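Butcher block is a wood surface made by gluing strips of timber side by side under pressure. It is used for countertops, worktables and cutting boards. Strips may be laid with the edge grain or the end grain facing up.
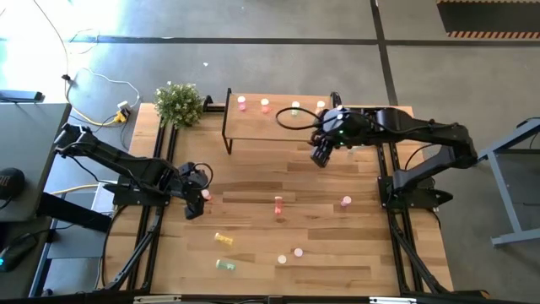

End-grain blocks resist knife marks better but cost more to make. In the Furkbridge district, the Harju mill began producing edge-grain tops for school workshops and at its peak employed 386 people. A second mill at Skullard closed after 15 years.

Most tops are finished with oil or varnish. Oiled surfaces need a new coat from time to time.
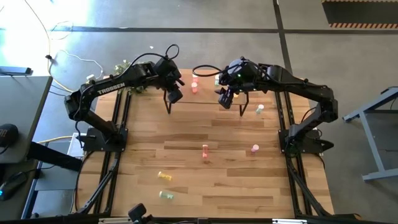
Butcher-block tabletop with clipped corners, built from narrow planks in pale and darker tones.

See also: Cutting board; Wood glue; Brestalstead Timber Museum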